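Print this thread | E-mail this thread

Outlet mall at Plaltarport: parking, store hours, tax on returns

fmensah331
Drove out to the Trasby outlets at Plaltarport in September. The directory on the website lists stores that have closed. Agyeman Shoes is gone, and the unit next to it is papered over. The printed map at the east entrance is correct, so use that one. Parking in Lot 3 is free, but the exit onto the highway is right turn only.

tolo_mont
The Tolommont shuttle still stops at the east entrance. Last departure is 8:40 p.m., and the stores close at 9. Plan for that.
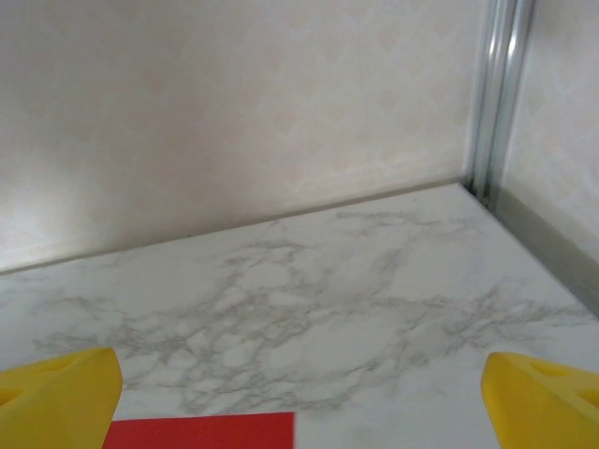 The coupon book is sold at the information desk and covers two purchases per store. It does not stack with the clearance racks. I tried at the luggage place and the register rejected it.

Akua Aidoo
Disagree on the coupon book. It does stack if the clearance price is on the tag. If the discount is taken at the register, the system reads it as a second promotion and blocks it. I used it on a tagged clearance coat last month with no trouble.

tolo_mont
Mine was tagged. Orange sticker, price printed on it. Rejected anyway.

Akua Aidoo
A sticker over the tag is a register discount. The tag itself has to carry the lower price.

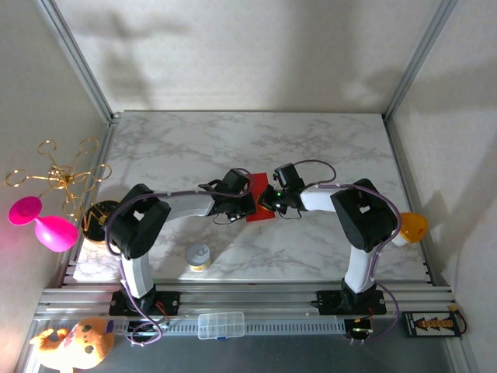
Two arms, one red piece, marble-pattern top.

fmensah331
Then the terms on the back of the book should say so. They say "marked price," and a sticker is a marked price. I would ask for a refund on the book.

parcel_shelf
Does anyone know the return rule for items bought at an outlet and taken to the same chain's regular store? I have a blender, almost 800 miles from Plaltarport now.

Akua Aidoo
Depends on the chain. Most outlet receipts have a separate store code, and the regular store can't look it up. Call the number on the receipt before you ship anything.

fmensah331
Sales tax comes back at the rate you paid, whichever store takes it. Keep the original receipt. The gift receipt doesn't show the tax line.

parcel_shelf
I only have the gift receipt. Calling tomorrow.

Print this thread | E-mail this thread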